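Fellard Opens Registration for Winter Course in Everyday Rice Cooking

Ten-week program covers measuring, rinsing, cooking and storing; first session in December

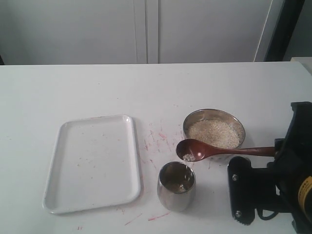
Signe Riis remarked at the planning meeting that most people who say they cannot cook rice have never been shown how to measure it, and that she would gladly spend a whole evening on the cup and the spoon before anyone lit a burner.

The first session of the new course will do that. Fellard, the household skills school, today announced that registration is open for Everyday Rice, a 10-week evening program for adults who cook at home. The course begins in December at the school's teaching kitchen on Kuusk Street and will be taught by Esben Norðdahl and Ketill Þórarinsdóttir.

Everyday Rice replaces the single-evening grains class that Fellard has offered since the teaching kitchen opened. Nearly 600 people have taken that class. In written comments, participants asked most often for more time on portions and on the care of leftovers, and both subjects now have sessions of their own.

The opening session deals with dry measuring. Participants will work at a cleared table with uncooked rice, a steel bowl, a cup, a spoon and a tray, and will practice moving grain in small, even amounts without spilling it. They will level a cup by eye and then check the result on a scale. Rinsing follows in the second week, along with a comparison of long, medium and short grain rice bought from ordinary grocery stores.

Weeks three through six are given to cooking on the stove, in the oven and in an electric cooker. Each participant will keep a written record of the amount of rice, the amount of water, the pot used and the time taken. The remaining sessions cover seasoned dishes, rice puddings, cooling and refrigeration, reheating, and the storage of dry grain in the pantry. The final evening is a shared supper, to which each participant may bring 2 guests.

"A spoon held level over the bowl is a small skill, and we intend to teach it slowly," said Esben Norðdahl. "Those who already measure with confidence will find plenty to do in the later weeks, and they are welcome to help a neighbor in the first."

Utensils are provided. Fellard has chosen plain stainless steel bowls and cups and wooden spoons for the course, and participants may bring a spoon or cup from home if they wish to learn how much it holds. Aprons may be borrowed at the door. Long hair should be tied back, and closed shoes are required in the kitchen at all times.

The course fee is $115 and includes all ingredients, the printed workbook and the final supper. A limited number of reduced-fee places are available on request. Applications for these places should be made in writing to Nanna Ravn at the school office before registration closes, and they will be answered in the order received.

The workbook, titled The Measured Cup, was prepared by Ketill Þórarinsdóttir with drawings by Þröstur Mogensen. It contains a conversion table for household cups and spoons, blank record pages for each cooking session, and a short glossary. Copies will also be sold separately at the school office once the course has begun.

Classes meet from 6:30 p.m. to 8:45 p.m. The kitchen is on the ground floor and has step-free access from the rear courtyard. Two of the work tables can be lowered for participants who prefer to sit. Any food allergy should be noted on the registration form, as several of the seasoned dishes contain nuts or dairy.

Participants who miss a session may make it up during the open kitchen hour held before the following class. Fees are refundable in full until the first session and are not refundable after that.

About Fellard

Fellard offers evening and weekend instruction in cooking, mending, laundry and household accounts. Its courses are open to all adults, and no earlier training is required.

Press and registration contact

Nanna Ravn
Fellard School Office
Kuusk Street entrance, ground floor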